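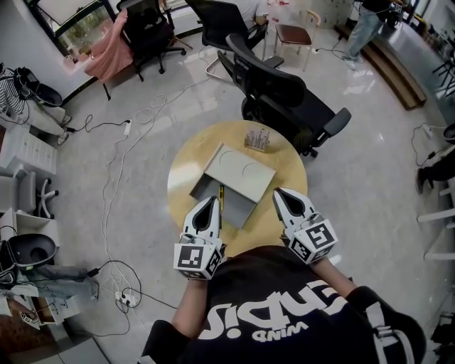
Week 9 handout: Teaching by demonstration, and what the numbers leave out
Robots in the Workplace, Marudham evening program
Revised August 10, 2026

Reading for this week: the Pollock chapter on teleoperation, and the short Hellau report from April. Skip the appendix of the report unless you like tables.

1. Three ways to show a robot a job

Kinesthetic teaching. You take hold of the arm and push it through the motion. Cheap, intuitive, tiring. Your hands end up in the camera view, and most people can't move a heavy arm the way they'd move their own.

Remote control. You drive the robot from a leader arm, a headset or a joystick. The recording is made on the robot itself, so whatever you get is at least something the robot can do. The price is speed. Operators are slow and clumsy at first, and a good part of that clumsiness goes straight into the data.

Hand-held grippers. The person carries the gripper and does the task directly, with no arm attached. Square printed markers on the gripper give a camera something to track. Much faster, and you can do it at any table. But a human elbow and shoulder are doing the work, and nothing in the recording promises that a robot arm can reach the same poses.

Keep the third one in mind when you read claims about "robot data." No robot may have been involved.

2. The Surnness exercise

Surnness is our course name for the box-and-pen task: get a pen into a small box and close the lid, two grippers. The Hellau group recorded 800 demonstrations of a task much like it and trained on all of them. They then trained again on 200 picked by hand and report nearly the same result. They present this as good news about efficiency. I read it as a question about what the other recordings were for, and the report doesn't answer it.

Things to ask of any result like this:

Who gave the demonstrations? In the Hellau case, 2 people, both on the project. Everything we know about "how people do it" comes from them.

Was the table moved? Was the box turned? If start positions barely change, the policy can do well by memorizing a path.

What counts as success? "Lid closed" and "lid closed, pen inside, box still square" are different tests.

Were failed demonstrations thrown out? Usually yes – and with them go the recoveries, the moments when a person fumbles and fixes it. A policy that has never seen a slip has no idea what to do after one.

3. For discussion

Pollock argues that more demonstrations will cover most of these gaps. Come with one gap you think they would cover and one they wouldn't. Half a page is plenty.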